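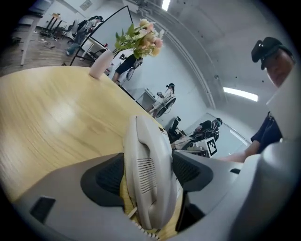 Sendden adds table flowers to its workplace range

31 October 2018

Sendden, the flower delivery firm, is extending its workplace service to shared tables and meeting rooms. Until now it has supplied reception desks only.

Customers can order a bouquet in peach, cream and light pink, with plenty of green leaf, and a plain vase to stand it in. Flowers are changed every 17 days. The service was tested from June at 3 sites, where 381 bouquets were delivered.

"People asked for something soft in colour that would sit well on a pale wooden table," said Ragnheiður Frandsen, head of workplace sales. "They also wanted it small enough to talk across."

Vases stay with the customer for as long as the order runs. Orders for the new service open today.

Press contact: Kartini Nugroho, Sendden press office, extension 469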